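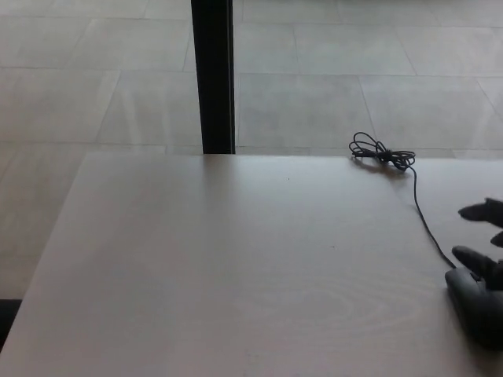

A Saturdayless sort of outing: the Ovodetti pasta factory open day

Out and About > Food > Factory Visits

June — by the Paltomine Day Tripper

I've been driving past the Ovodetti sign on the Sastidcombe road for years, always on the way to somewhere else, and always saying out loud to the car that I should find out what goes on in there. Egg pasta goes on in there! Once a year they open the doors, you book a tour slot, they give you a hairnet, and off you go. I got the 2 pm tour, which I'd recommend if you like a lie-in and don't mind that the free biscuits have already been hammered by the morning lot.

Getting there

From Paltomine it took us 54 minutes, including a stop for petrol and a short argument about whether we'd missed the turn-off (we had). The factory is behind the showground, in one of those big cream sheds you'd never look at twice. Parking is on the grass. It had been raining on and off since breakfast and a few little hatchbacks were having a bad time near the gate, so if you've got anything low to the ground, park up the top by the fence and walk.

Sign-in was upstairs in the staff lunchroom. It's a nice enough room, with a big pale table and a thin black cable sitting in a tangle towards the back of it, and a view over the loading dock. You write your name in the book, sign the thing about not suing anybody, and take off your jewellery. I had to wrestle with a ring that hasn't left my finger in a decade. Dish soap from the sink did the job eventually. Leave yours at home.

On the floor

First thing you notice is the smell. I was expecting something like a bakery, but pasta doesn't get baked, so what you get is flour and egg and warm metal, and under that something a bit grassy that our guide said was the semolina. She'd worked there long enough to be able to tell from the doorway if a batch was too wet. I couldn't tell a thing, but by the end I was sniffing away like I knew what I was on about.

The mixers are up on a platform and you can't get very close, but they've put a window in the side of one so you can watch the dough come together. It doesn't look like dough at all. It looks like wet breadcrumbs, and I was quite worried for it. Then it goes through the rollers and out comes this beautiful long yellow sheet, moving along at walking pace, and everyone in the group went quiet and just watched it go by. A little kid in front of me asked if he could lie on it. Fair question, I thought.

There are three lines. One does tagliatelle, one does lasagne sheets, and the third swaps between filled pastas depending on the orders. On our day it was a pumpkin and ricotta parcel, folded over like a tiny envelope. The folding bit goes so quickly that I couldn't follow it even when they slowed it down for us. The filling gets made in a separate room which we weren't allowed into (hygiene), so we had to make do with peering through the plastic strips and asking nosy questions about nutmeg. Yes, there is nutmeg. No, they won't say how much.

My favourite part was the nests. I'd always assumed those neat little swirls of tagliatelle were done by a machine from start to finish, and on the big runs they are, but the ones for the gift boxes get a twist by hand at the end. Two women were working at the bench and neither of them looked down once. They let us have a go on some offcuts. Mine looked like something you'd pull out of a shower drain. The bloke next to me did a perfect one on his first try and was unbearable about it all the way to the drying room.

The drying room, by the way, is gorgeous if you've come in out of the cold. It's warm and a little bit humid, with racks up to the ceiling, and I'd happily have stayed there until spring. The pasta sits in there overnight and they bring the temperature down slowly, otherwise it cracks. They had a tray of cracked stuff to show us, and that gets bagged up as soup pasta and sold cheap. More on that in a minute.

What I'd skip

The video. It's shown at the end, on fold-out chairs near the dispatch area, and between the forklifts beeping and the rain on the roof I caught about one word in every five. As far as I could gather it was the family history, some old footage of a delivery van, and then a long section on cardboard recycling. Good on them for the cardboard, but I'd have swapped it for another lap of the drying room.

Also the line for the toilets. There's one set for visitors and it's at the far end of the car park. Go before you leave home, or stop at the servo.

The shop

Right, this is where I lost control. The factory shop is open on the day to anyone, tour or no tour, and the prices are a fair bit kinder than the supermarket. The standard packets are 250 grams, which the label reckons feeds two, and which in our house feeds one person and some resentment. I bought tagliatelle, the lasagne sheets, a box of the hand-twisted nests for my aunt, and far too many bags of the cracked soup bits. They're terrific in chicken broth, if you're wondering. The pumpkin parcels come frozen, so bring an esky. We didn't, and drove home with the heater off and our coats on.

They do a tasting at the counter as well, just little paper cups with butter and sage. Go back for seconds, they don't mind. I had the plain egg one first and then the one with cracked pepper in the dough, and I'd take the plain any day. The pepper one is a bit much on its own, though it'd probably be lovely with mushrooms.

Afterwards

You'd think we'd have had enough of eating by then, but we stopped at Coelho on the main street in Sastidcombe for coffee and a custard tart. It's a tiny place with fogged-up windows and not many seats, and the tarts come out properly blistered on top. They shut mid-afternoon as a rule but were staying open later for the open day crowd. Mine was still warm in the middle. Very happy with that.

Details if you want to go

The open day is every June. Tours need booking, the shop doesn't. Closed shoes are a must and they will turn you away in sandals — I saw it happen to a very surprised man in thongs, in the middle of winter. There are stairs up to sign-in and a few more on the factory floor, but staff told me there's a ground-level route if you ring ahead and ask. Prams have to stay in the lunchroom. Photos are fine everywhere except the filling room. Bring cash for the sausage sizzle at the gate, and bring the esky.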